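Nov 7, 2019
By a staff writer

The class met in the back half of the Tredetura store in Culow, between the closet rods and the checkout, and it cost $50 to sit in it. For that you got a folding chair, a bottle of water, a workbook, and a coupon that took a little off the price of any container in the store, as long as you used it the same evening. The subject was how to own less.

I went in August, when the parking lot was still giving off heat at dinnertime, and I went in a bad mood. I had spent a good part of the year reading about the tidy home and what it is supposed to do for a person. It lowers stress. It helps you sleep. It saves money and marriages, and it gets children to do their homework. I had read these claims on the backs of boxes and in the newsletters that come once you have bought a box, and I had not seen many of them with anything behind them. A typical one says that "studies show" a messy kitchen makes people eat more. Which studies, how messy, and more of what are left for the reader to work out.

The instructor was good. She was funny about her own garage and patient with a man who wanted to talk only about extension cords. Her method, which she taught under license from a company called Plendov, starts by having you take everything of one kind out of wherever it lives and put it on the floor. Then you sort it, get rid of what you can, and measure what is left. Measuring was the part she slowed down for. There is a page in the workbook ruled into squares for it, and the squares happen to match the sizes of the Plendov modular bin, which stood in stacks on both sides of us.

Nothing about this is a scandal. Shoe stores will measure your feet for free and nobody thinks they are doing it out of love. What bothered me was how fast the evening went from throwing things out to buying things to put things in. By the first break people were already walking over to the shelves. The woman next to me had come, she said, to deal with her late mother's sewing room. She left with two shopping bags.

The business of selling order is older than it looks. Swanson, the hardware store three blocks from the Tredetura, has been on its corner since 1868, and along one wall it still has the drawers to prove it, small wooden ones with brass pulls, floor to ceiling, with a ladder on a rail. The labels are handwritten and a fair number of them are wrong. I asked at the counter for a certain kind of hinge pin and watched the clerk walk past the drawer marked for hinge pins and open one marked for something else. He told me they had been in there as long as he had worked at the store. Everybody who needs to know knows.

I think about that drawer a good deal. By the standards of the workbook it is a failure. The label does not match the contents and a stranger could not find a thing. By any other standard it works fine, and has worked longer than most of the companies that would like to fix it.

What has changed is who the drawers are sold to. A store needs a wall of them. So does a dentist, or anybody who repairs sewing machines. Most households need something to hold the screws, the batteries, the stamps, and the keys that open nothing, and for most of the last century that something was a coffee can or a cookie tin. You paid for the coffee and the can was extra. Somewhere along the way we were talked into the idea that the can was the problem.

The people who sell containers like to put the date at 2000, when, as they tell it, houses had gotten big, goods had gotten cheap, and everyone looked up and saw a mess. I have heard this story told the same way by two people from two different companies, which makes me trust it less. Houses had been getting bigger for a long time before that. Goods had been getting cheaper. I would guess that what arrived was the clear plastic bin at a price where you could buy a dozen without having to discuss it with anyone.

The basic bin at Tredetura is $7. It is a nice bin. It has a lid that clicks and corners that don't crack when you drop it, and I know this from having dropped one. But it is sold as a piece of a system, and a system is never finished. The lids from last year's line do not fit this year's. I asked a floor manager why, and was told the new lid was "improved." I asked in what way and he said it was a better lid.

Plendov did not answer my questions about how many of its customers finish the program, or what finishing it would mean. It sent a page of quotes from happy customers instead. They may well be happy. I have no reason to doubt that somebody in a split-level somewhere cried when she saw her pantry. I would like to know how the pantry looked the next spring, and as far as I can find, the company has never gone back to ask.

I did my own poor version of that. Several people from the August class let me write to them afterward, and a few let me come over. It was a small group, picked by who was willing to talk to a stranger about closets, so take it for what it is. One had done the whole house and was calm and pleased and a little hard to be around. One had done the linen closet and stopped. One had bought the bins, put them in the garage, and now had the bins in addition to what was already there. She was good-humored about this. She said she was going to get another, larger bin to keep them in, and I could not tell if she was joking.

The man with the extension cords had solved them. He wraps each one in a loop, ties it with a bit of old rope, and hangs it on a nail. He did not learn this in the class. His brother-in-law showed him over a beer. He thought the class had been worth the money anyway, for the push it gave him, and I wrote that down, for it was the best argument I heard all fall. People pay for a push. They pay for gyms on the same terms.

So I will give the trade that much. If you cannot find your scissors, and the purchase of a box gets you to spend a Saturday's worth of effort on the drawer where the scissors ought to be, then the box did something. It is also true that small parts are the strongest case for containers. Sweaters can be piled. Books hold themselves up. A handful of washers in four sizes is useless until it has been divided, and anyone who has knelt on a kitchen floor feeling around for a set screw will pay for a drawer and not complain.

Even there, I notice that the advice and the stock line up a little too well. The workbook tells you to give every category its own compartment, "including those you have not started yet." That is an odd thing to tell a roomful of people who came to get rid of things. An empty compartment does not stay empty for long in my house. It gets a dead battery, and then the dead battery has company, and then there is a place for dead batteries.

I bought a small organizer on the way out, with the coupon. Someone else in the family put it together, and for a while it was used the way the booklet said to. These days most of what we need turns up in the dish by the phone. I have also kept the cookie tin, which holds the picture hooks, a tape measure, and a foreign coin that has been in it as long as I can remember. My wife has asked what the coin is for. I looked it up in the workbook, and coins go in the den.

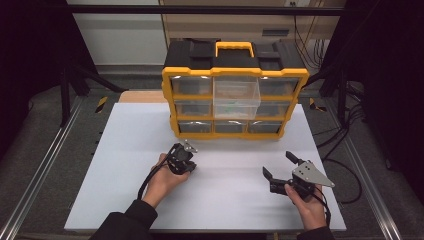
Small parts, small drawers: a plastic organizer with one drawer pulled forward.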